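Huguette Roussel Fan Page: Frequently Asked Questions

Last updated 30/01/2023

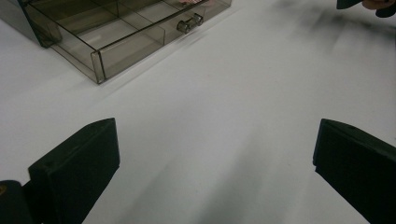 Tinted plastic drawer unit on a white table.

Who is Huguette Roussel?
She is a midfielder for Asgate and wears the number 12 shirt. She came up through the youth side at Stenia and moved to Asgate as a teenager.

Is this her official site?
No. The page is run by supporters. We have no contact with her agent and can't pass on messages, gifts or business offers. Letters should go to the Asgate club office with her name on the envelope.

What position does she play?
Mostly central midfield, on the left of a pair. Under coach Đorđević she has also filled in at left back, and she started 9 matches there last season when the squad was short of defenders.

Is she left-footed?
Yes, but she takes corners from both sides. Free kicks near the box usually go to someone else unless the angle suits a left foot.

Why did she leave Stenia?
Her contract ran out and Asgate offered her first-team football. She has said in interviews that she would have stayed if she had been promised more minutes. The two clubs did not agree on a training fee until later, and that is where most of the rumors came from.

Did she really turn down Pluvon?
Pluvon made an offer in May. She and the club both confirmed it. She stayed at Asgate and signed an extension two weeks later. We don't know what the offer was worth, and the amounts posted on message boards have no source.

Has she had any serious injuries?
Two. The first was a broken wrist at Stenia, which kept her out for a month. The second was a knee ligament injury in her first year at Asgate. She missed the rest of that season and came back in a friendly.

How many minutes has she played this season?
563 in the league. We do not include cup games or friendlies in that total. Stoppage time is left out too, so our number may be lower than the one you see elsewhere.

Can I get an autograph?
Players sometimes stop at the fence by the east gate after home games. There is no set time, and it doesn't happen after evening matches. The club does not send signed photos by mail.

Do you sell shirts?
No. Try the club shop. Name and number printing is done at the counter on match days, and lines are shorter before kickoff than at halftime.

I found a mistake. Where do I report it?
Use the contact form and include the match and the minute if you can. Corrections to goals and assists need a link to a match report.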